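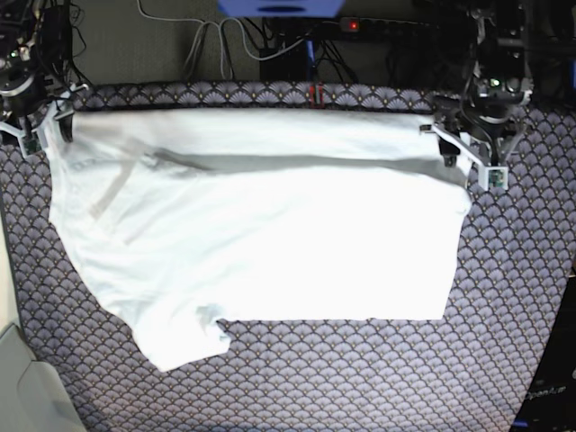 White forked fingers vs. the black pads for shirt folding

Posted in: Grippers and End Effectors
7 replies

rnasr
Shirt folding on two arms, teleop for now. I've been comparing the white plastic V fingers with the Jetik pads we used in February. Same shirt, same mat, 27 folds with each set. The V fingers dropped a corner 7 times. The Jetik pads dropped fewer but kept picking up the mat along with the hem. Anyone else tried both on thin cotton?

kettani_b
What grip force? The V frame flexes if you run it hard and then the tips don't meet. I had to turn mine way down before it would hold a corner.

rnasr
Default current limit. I haven't touched it.

kettani_b
Start there. I wouldn't compare anything until both sets are tuned.

Apostolos G
Disagree with that. Most people are going to run the defaults, so a comparison on defaults is useful. But your top edge looks fine to me. The left side is where the cloth is bunched up, down toward the sleeve. I'd look at the order of your folds before I bought new fingers.

rnasr
The sleeve is a problem with both sets, yes. The drops are all at the upper corners though.

shaimaa_r
Two things. A bright white shirt blows out on a cheap wrist camera and you lose the wrinkles. Lock the exposure and bring it down. Also, try a plain mat. I went from a printed one to plain gray and my corner detector got a lot better. We have 108 folds logged on the Drimbridge controller and most of the misses were vision, with the fingers in the right place for the wrong corner.

kettani_b
He's on teleop. There's no corner detector.

shaimaa_r
Missed that. The exposure part still applies if he's driving from the wrist view.

rnasr
I am, mostly. Will lock it tonight and redo both sets with the current turned down. Planning on 48 folds each this time.

Karim Bouazza
Put a strip of thin silicone on the inside of the V tips before you do. Pikstead sells it in sheets, cut it with scissors. It wears out and you have to replace it, but it's the only change that helped me with corners.

kettani_b
Then you're testing silicone. Do the bare tips first.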